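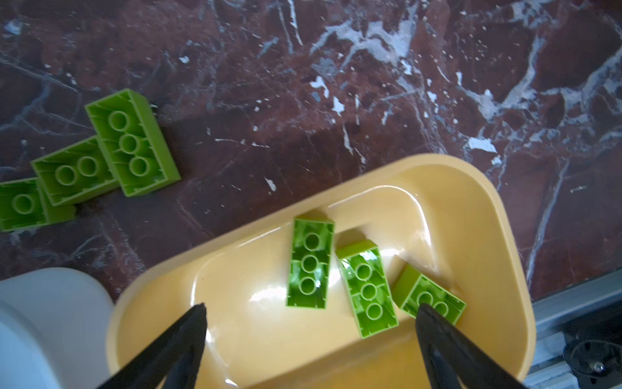 Tratgate Quick-Fit Shopfront Panels

Steel-faced window panels for shops, surgeries, places of worship and anywhere else with street-level glass. Made to order by Tustard.

I started making these after the disorder on our own high street, when I spent most of a night holding a sheet of chipboard against my front window while a friend went looking for longer screws. We'd had an hour's warning that a crowd was on its way from the station, and an hour is no time at all if your boards are in a lock-up across town and your drill's flat! The Tratgate panel is what I wished I'd had in the back room that evening. It hangs on brackets you fit beforehand, it goes up from the pavement side, and it locks from the inside, so you can be behind it with the door shut before anyone turns the corner.

What you get

Each panel is 2,000 mm tall and 300 mm wide and weighs 11 kg, so most people can lift one without help (two of you is nicer, especially if it's windy). They interlock down the long edges with a simple tongue and channel. You start at the door end and work along. The last one takes the locking bar, and the bar passes through the frame to a hand wheel inside the shop.

The face is galvanised steel over a birch ply core, with a fire-retardant coating on both sides. I get asked about the coating more than anything else, as you'd expect, given how many shops were lost to fire and how few to bricks. It will slow things down and give you time to get out of the back. It won't make a timber shopfront fireproof, and please don't stay in the building because you've bought my panels. If the police tell you to leave, leave.

Brackets and locking bars come from Ziółkowski, who I've used from the start. The old brackets were a bit ugly, I'll admit. The new low-profile ones can be painted to match your frame, and they only stick out a little way, so the landlord may be happier about them. Do ask the landlord, though. And if you're in a conservation area, ask the council before you drill anything.

Measuring up

Measure the width of the glass plus the frame, in millimetres, at the top and at the bottom. Old shopfronts are hardly ever square, so send me both numbers. If your window is taller than the panel, I can add a fixed top section, which stays up all year and takes your signage quite happily. Bay windows are possible but I need photos first, and a corner entrance nearly always means a bespoke return piece.

Storage

They stack flat. I keep mine upright behind the stockroom door with a strap round them. Keep the locking bar with the panels!! More than one customer has rung me in a panic with everything up and no bar. Number your panels on the back with a paint pen, left to right, and have a practice go in daylight with whoever closes up for you.

How many are out there

We've sent out 2,872 panels so far, mostly in small orders for single shops, plus one big parade in Andau where the traders clubbed together and bought a shared set of spares. I'm very happy to quote for groups, and it does bring the delivery cost down quite a lot.

Insurance

I can't tell you whether they'll change your premium. Some customers say theirs went down, some say the insurer couldn't care less. I include a spec sheet and a fitting certificate you can forward. Check what your policy says about riot damage while you're at it, particularly the time limit for making a claim, which can be very short.

Ordering

Lead time is usually three weeks, longer in November. Colours are grey, black or dark green. Brackets can be ordered on their own if you'd like to fit those first and add the panels later. Send your measurements through the contact form with a photo of the whole frontage, and I'll reply with a price and a drawing.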